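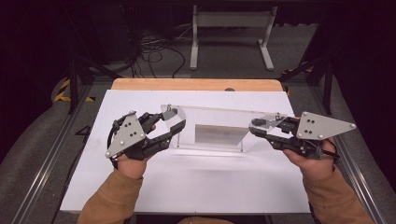

Según uno de los revisores, un conjunto de demostraciones bimanuales grabado con pinzas de mano mide sobre todo la paciencia de quien las sostiene. La objeción es razonable y, para nuestra incomodidad, comprobable. En Firnik recogimos 3.488 episodios, de los que 2.987 superaron el filtro de sincronización entre ambas pinzas. El resto se descartó sin ceremonia, incluidos varios que a los autores nos parecían excelentes.

5.2 Efecto de la coordinación entre manos

Entrenamos dos políticas con los mismos datos. La primera recibe las vistas de las dos pinzas; la segunda recibe solo una y debe suponer lo que hace la otra, con resultados que recuerdan a una mudanza entre desconocidos. La diferencia se concentra en las fases de sujeción compartida. En los tramos donde cada pinza trabaja por su cuenta, nuestra elaborada fusión de vistas aporta muy poco – un hallazgo que habríamos preferido leer en un artículo ajeno.

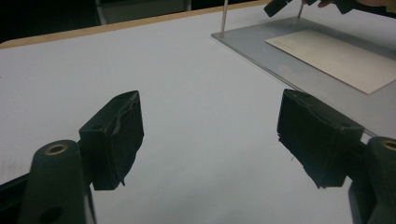 Desde el equipo de Brellby nos preguntaron si no bastaba con añadir la vista de cabeza y olvidarse del problema. Lo intentamos. La vista adicional ayuda a situar la pieza al inicio, pero las manos y las propias pinzas pueden ocultar el contacto cuando más interesa verlo. Mantenemos por ello las vistas de pinza como entrada principal (figura 6) y relegamos la de cabeza a la fase de aproximación.

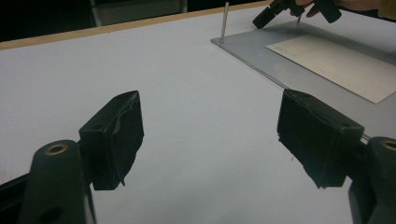

Figura 6. Vista desde una de las pinzas; arriba a la derecha, la segunda pinza sobre la placa gris.

La codificación temporal es la de Nedelcu, sin cambios. Probamos a mejorarla durante todo mayo y la dejamos como estaba.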